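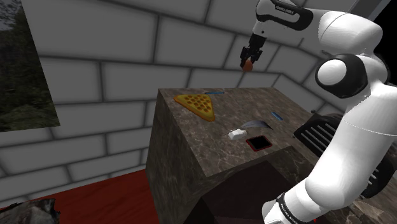 Are "stone" countertop sealers worth paying for?

Print this page | E-mail to a friend

Posted by Birger Strand, December 2022

We bought a house in Usbridge in July and the kitchen came with marble. The guy who measured for our new sink told me it has to be sealed every year, and he happens to sell the sealing. He quoted $300 for a kit called Sivano plus labor. It's 40 square feet of counter. The brochure says it "bonds at the molecular level" and protects against wine, oil and lemon juice. I've been sold miracle coatings for two cars and a deck and I couldn't tell you what any of them did. Does sealer do anything, or am I paying for a man with a rag?

rustad_tile

It does something, just less than the brochure says. A penetrating sealer slows down how fast liquid soaks in, so you get longer to wipe up oil. It won't stop lemon juice or vinegar from etching. Etching is acid eating the polish, and a sealer sitting down in the pores can't help with that. Anybody who lists lemon juice on the label should be asked to show you.

Before you spend anything, put a spoonful of water on the counter and leave it 9 minutes. If the spot goes dark, it's drinking. If it beads and wipes off clean, somebody sealed it already or the stone is dense, and you can skip this year. Try it by the stove and by the sink, they wear differently.

If it does need it, buy a plain sealer at the hardware store and do it yourself. Wipe on, wait what the can says, buff off ALL of it or you'll get a haze.

MarbleMom

I have used Cernard for years and my counters look brand new!! Worth every penny. I would never go without it.

gil in the basement

"Every year" is a sales schedule. Mine has gone almost six with one coat. Ask him what test he ran before he quoted you. My bet is none.

Comments

Water went dark by the sink, fine everywhere else. Doing that end myself. – Birger Strand

MarbleMom, how do you know it's the Cernard? Did you leave one patch without it? – rustad_tile

Works on granite too?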